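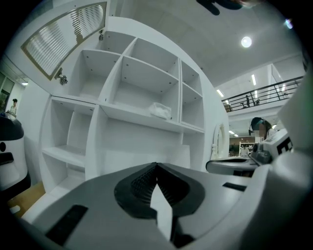
Handheld gripper demos for a shelf tidying task: why does my robot hover and never commit?

Last updated: Sunday, January 25, 2026

Hi all, long-time reader, first proper post, sorry in advance for the length!

I'm trying to teach an arm to take light rubbish out of an open cubby unit. Plastic bags mostly, the thin scrunchy sort that end up shoved at the back of a shelf. Reach in, pinch the bag, back out, drop it in a tub. A kid could do it, and that's half of what's driving me mad.

I'm using the handheld gripper method, so there's no arm involved while I'm recording. I hold a gripper in my own hand with a wide-angle camera on it, do the job myself, and the software works out where the gripper went and how far open the fingers were. Then the arm (a second-hand Reketlow with the same fingers and the same camera bolted on the end) is supposed to copy the motion. I went this way after a miserable fortnight with a controller, where it took me ages to do one grasp and I kept clouting the shelf edges.

By hand it's lovely. I got a big pile of demos in one weekend, and my dropout rate looked fine to me. Trained overnight on the stock Zumance settings, pretty chuffed with myself, loaded it onto the arm and... it hovers. It drives up to the right cubby most of the time, gets the fingers just inside, then sort of dithers left and right in front of the bag. Sometimes it closes on nothing and carries that nothing very carefully over to the tub. When it does get hold of the bag it's usually by accident, on the way out.

Things I can tell you that might matter:

My demos are quick. I've done so many that I'm in and out like I'm unpacking the shopping.

I recorded from wherever I happened to be standing. Sometimes crouching, sometimes over the top, sometimes from the side if my arm was sore.

There's an upright mirror beside the unit. It lives there and I never thought about it until last night, when I noticed that a few of the recorded paths have a jump in them, like the gripper teleported sideways and came back. Could be nothing.

I haven't done any demos where I miss the bag. I threw those out. Seemed obvious to bin them?

My partner reckons I should just go back to remote control and be patient. I'd rather not, but I'm open to it. Is there something wrong with how I'm collecting, or do I simply need heaps more? I've seen people throw around 3,000 as a magic number of demos and my wrist hurts just typing that.

bagsnatcher_kev2

gumnutbench

Don't go and record another pile yet! Please. I did exactly that at Gwilliam (I'm in the workshop there, we do pick-and-put-away stuff for storerooms) and all I got was a bigger heap of the same trouble. What you've described sounds to me like a few separate problems stacked on top of each other, and the good news is most of them are about how you move your arm.

First up, the path jumps. Look at those before anything else. The tracker is finding visual features in the room and working out its own movement from them, and a mirror gives it a whole lot of features that don't move the way a real wall would. If the gripper swings past it and the reflection takes up a decent bit of the view, the position can lurch. Chuck a sheet over it for one session and record the same thing again. If the jumps vanish you've got your answer, and then you go back through the old set and pull out anything with a jump in it. Don't try to smooth them over. I tried smoothing and the arm learned a lovely smooth lurch.

Blank white shelving isn't great for tracking either, by the way. Once you're deep in a cubby there's not much for it to hang onto. Before each batch do a slow mapping pass of the whole area, sweeping the camera over the unit and the room around it, and go back and forth through the spot where you'll be starting from. Keep the room the same after that. If somebody wheels a chair through it's usually okay, but if you swing a big cabinet door open that was shut during mapping, do the map again.

Next, speed. You're going too fast at the one moment that counts. When you unpack the shopping, your fingers already know where the bag is, and you close while you're still moving forward. The arm lags a bit behind what the policy asked for, so by the time it's closing it's not where you were when you closed. What worked for us: approach at a normal speed, slow right down for the last hand's width, stop, close, a tiny pause, then pull out. It feels silly. It looks like you're defusing something. But the stop gives the model a clear "I'm here, now close" and the hovering mostly went away for me once I'd done that.

Keep the pause short, though. I got carried away and held still for ages in every demo, and guess what the arm learned to do. It parked in front of the shelf and stayed parked. You can trim long pauses out afterwards but it's a pain.

Third thing, and I think this is your dithering: you've got several ways of doing the same job and no reason for choosing between them, apart from a sore arm, and the camera can't see a sore arm. So the model sees the same bag and has learned both "come in from the left" and "come in from the top". Some training setups cope with that much better than others (they'll pick one and stick to it), but why make life hard? Pick a rule. Ours is that you come in square to the opening, and you only tilt if the bag's jammed against a side wall. Then the tilt goes with something the camera can see.

Also please check that your arm can physically get where your arm got! This bit me badly. A person crouching and reaching up under a shelf can put the gripper in all sorts of places a bolted-down robot can't. Put some tape on the floor or mark off the space, and stay in the part the Reketlow can reach with its elbow clear of the unit. Play back a handful of recorded paths on the arm slowly, nothing on the shelf, hand near the stop button. You'll see straight away which ones are hopeless.

As for how many, I'd do 40 clean ones on a single cubby with a bag in different spots and get that working before touching the rest. If it can't do one cubby it won't do the lot.

teleop_tragic

I'm going to stick up for remote control a bit, sorry gumnutbench!

Everything above is good, but the thing you can't get from holding the gripper yourself is seeing the robot's own mistakes. My setup is a cheap leader arm driving the real one, and yes it's slow, and yes I've said some words. But when the policy is running and it starts to wander, I grab the leader, take over, steer it back to the bag and finish the grasp. Those rescues are worth more to me than anything else I record. I do 2 or three sessions of those after the handheld ones and it's like a different robot.

Which brings me to your binned misses. Don't bin them all! If you missed, noticed, backed off a touch, went in again and got it, that's gold. It shows the arm what to do when the fingers close on nothing, and right now it's never seen that, so it carries on to the tub as though everything's fine. I'd chuck out the ones where you gave up or knocked the tracker silly. Keep the ones with a proper recovery in them. Some people cut off the first miss and keep only the second go, so the arm isn't being taught to miss on purpose, and I'd probably start there.

One more on the bag. Thin plastic collapses when you touch it, and if it's see-through against a white shelf the camera has a rotten time telling where it ends. Aim for the bunched part every time. I used to go for whatever corner was closest and it slid out of the fingers constantly. Check your width readings as well: with something this thin the closed width with a bag looks nearly the same as the closed width with no bag, so the arm can't really feel its way out of trouble and has to rely on the picture. That's another vote for the little pause after closing, and then a small lift before you pull out, so the camera gets a chance to see whether the bag came along.

Do you know if your lag settings are right? On mine the camera was running late compared to the arm and I'd never measured it. Looked exactly like dithering.

CemaShedDweller

just get more data. mine was rubbish at a small number and then it was good. also check your lens is clean, mine had a thumbprint on it for the whole of November and I blamed the software

bagsnatcher_kev2

Oh you legends. Quick report back so this isn't one of those threads that goes nowhere.

Put a doona cover over the mirror and re-recorded. No jumps so far. Went back through the old set and the bad ones nearly all had me swinging out to that side on the way to the tub, so I've moved the tub to the other side too.

Played some of the old paths back on the arm as suggested and 5 of them would've put the elbow through the side of the unit. Gulp. Tape's on the floor now.

I've done the 40 on one cubby, square on, slowing down at the end, with the little lift. It felt ridiculous and took most of an arvo. Trained it and it goes in and closes like it means it! Still drops the bag when it's pushed right into the back corner, where I reckon I've only got a couple of decent demos, so that's next. Then I'll try some rescues with the controller (partner is being unbearable about this).

teleop_tragic, I haven't measured the lag, no. Is there an easy way, or is it the film-a-stopwatch trick? And yes, I checked the lens. There was a smear. I'm not telling anyone at home.

teleop_tragic

Stopwatch trick does the camera side, put it on a screen, film it, and compare the time in the picture with the time the computer says the picture arrived. For the arm, send it a gentle back-and-forth wave and plot what you asked for against what it reported, then slide one along until they line up. Do both, they're different numbers. For the back corner, start those demos with the gripper already just inside the cubby as well as from further out, it gets you through them a lot quicker.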